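Zaline opens its garment planner to outside users

Sunday, January 3, 2021

The software company Zaline has released the second version of its planning tool for robots that handle clothes. The tool is called Gremano. Until now only two partner laboratories could use it. From this week any research group may download it and run it with its own arms and cameras, and small companies may ask for a trial licence.

Gremano does not control the motors itself. It sits between the perception part and the controller of the arm. It receives a picture of the cloth, decides where the fingers should take hold and in which direction they should pull, and then sends a short path to the controller. If the controller refuses the path, the planner must propose another one. In the first version this second proposal was often nearly the same as the first, and the arm could stay in front of a shirt for a long time without doing anything useful.

"We received many complaints about this, and they were correct," says Baiba Žukauskas, who leads the planning group at Zaline. "The old planner had one favourite point on the cloth. When this point was not reachable, it moved a little to the left and asked again. Now it keeps a list of points which are really different from each other."
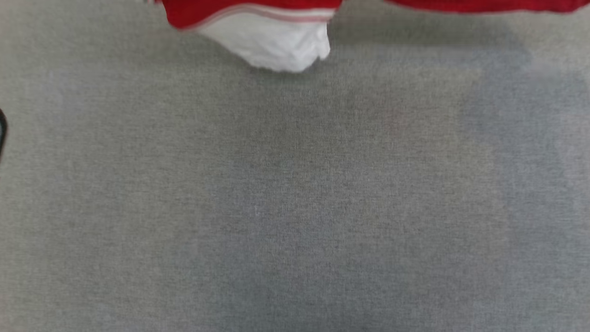
Why is cloth more difficult for a planner than a box or a cup? A box keeps its shape when the robot lifts it, so one good model of the box is enough for the whole task, but a shirt takes a new shape with every touch and the planner has to look again and decide again.

For this reason the new version makes shorter plans. The first Gremano tried to plan the complete fold from the beginning to the end, and it corrected the plan only when the error became large. The new one plans only two movements forward. After the first of them it asks for a new picture, throws away the rest and begins again. According to Žukauskas this costs more computing time, but the plans fail less often in the middle, and a failure in the middle is the expensive one, as a person must then come and put the garment back.

The company tested the change on a set of 1,000 recorded starting positions. The old planner found a usable first grasp in 434 of them and the new one in 869. These numbers come from the company's own simulator and they say only that a grasp was possible, so they do not tell how many garments were folded well. Zaline says that it will publish the starting positions together with the code, so that other groups can repeat the test.

The perception part was also changed. It was trained again with a larger number of garments, and it now gives a separate mark to edges, collars and cuffs. Before, it knew only "cloth" and "not cloth".
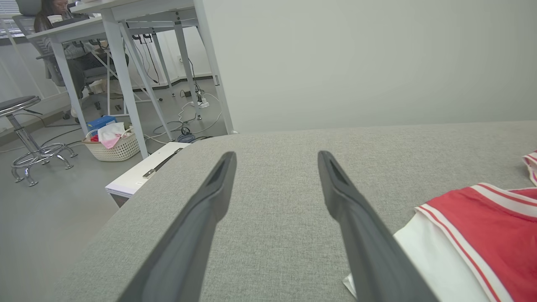
Collars were the hardest part of this work, says Ott Dambrauskienė, who wrote most of the new perception code. A collar has several layers which lie close together, and from above they can look like one. The old network also made mistakes with stripes, because it took a printed line for the border of the fabric. A garment such as the folded one on the grey cushion, with a bright red panel, white borders and thin red stripes inside the white, has many lines of this type, and only a few of them are places where the cloth ends. The new network compares the line with the depth data before it gives the mark "edge". When the two sources do not agree, it gives a lower confidence, and the planner puts this point further down in its list.

Dambrauskienė explains that the depth data is not always of help either. On a soft support the cloth sinks a little, and the difference in height between one layer and two layers can be smaller than the noise of the sensor. In such a case the software now asks for a second view from another angle. The user can switch this off, but then the planner becomes more careful and chooses fewer points near the border.

There is also a new tool for the people who must find out what went wrong. It is a simple viewer which shows the camera picture, the list of grasp points and the planned path on one time line. One can stop at any moment and see which points the planner had and why it refused the others. In the first version this information was written to a text file, and it took much patience to read it. The robotics laboratory at the Holton technical college, one of the two early partners, had written its own script for this purpose. The new viewer is based partly on that script.

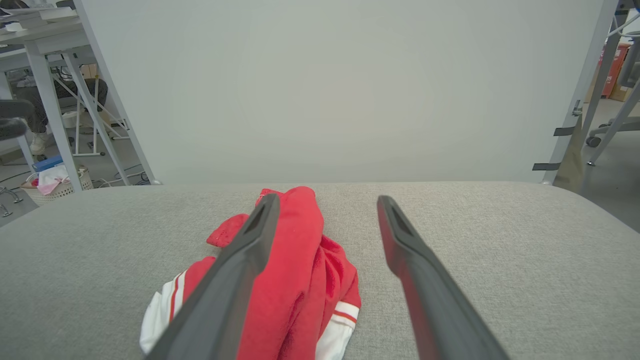

The viewer can also run a recorded session again with different settings. In this way a group can try, for example, a wider opening of the fingers or a slower approach without using the arm. The result is of course only an estimate, since the recorded pictures show what happened with the old settings. The viewer writes a warning when the new path moves too far away from the recorded one.

Some things are still missing. Gremano works with two-finger grippers only. Support for two arms exists in the code but is marked as experimental, and the documentation for it is short. Zaline does not recommend the tool for very thin or transparent fabrics. The installation needs a separate computer with a graphics card, and the company does not plan a version without it.

The other early partner, the laundry equipment maker Stankevičius, will continue to use the software in its test hall and will report faults to the developers. A larger update is planned for September. It should bring a better method for turning a garment which lies with the inside out, a task which the present version recognises but cannot yet plan.

The source code of the planner and the viewer is free for teaching and research. Companies pay a yearly fee after the trial period. Questions about licences can be sent to Zaline through the form on its website, and the answers are given in English only.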